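Bin shelving

Bin shelving is a kind of storage where small goods sit in open tubs on a metal rack, not straight on the shelf. Common in stockrooms and parts stores. Uprights are usualy slotted or punched with holes so shelves can move up and down. Blue plastic is a frequent choice for the bins.
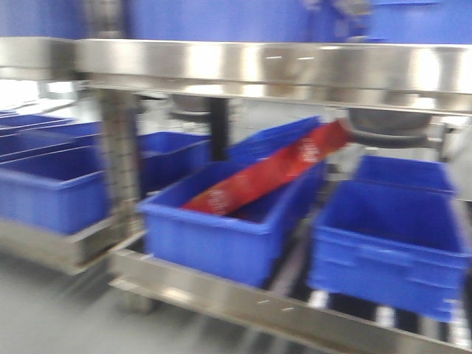 Nusel, on the talk page: depth matters more than color, a deep tub hides whatever falls to the bottom and people reorder stuff they already own.

Layout. Older Kaimal racks had flat shelves only, spaced 11 inches. Pristard sold a set of 40 bins with labels, later 50. Heavy items low, light ones up top.

Hardware. Plates, bolts and washers, mostly. Small metal parts are best set out on cloth before binning, easier to sort

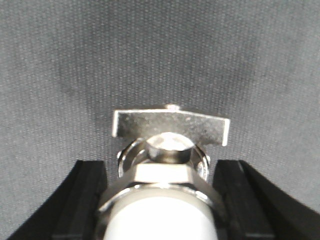
and less likely to roll off. Mixed sizes in one bin slow down picking. Some 193 part types were listed in the Stelus stockroom guide, each with it's own bin.

Flow racks. Rollers set on a slope, bins slide to the front as the first one is taken. Filled from behind. Needs a lip or rail at the front.

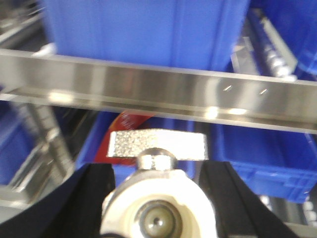 Blue bins and steel rail, with sloping rollers.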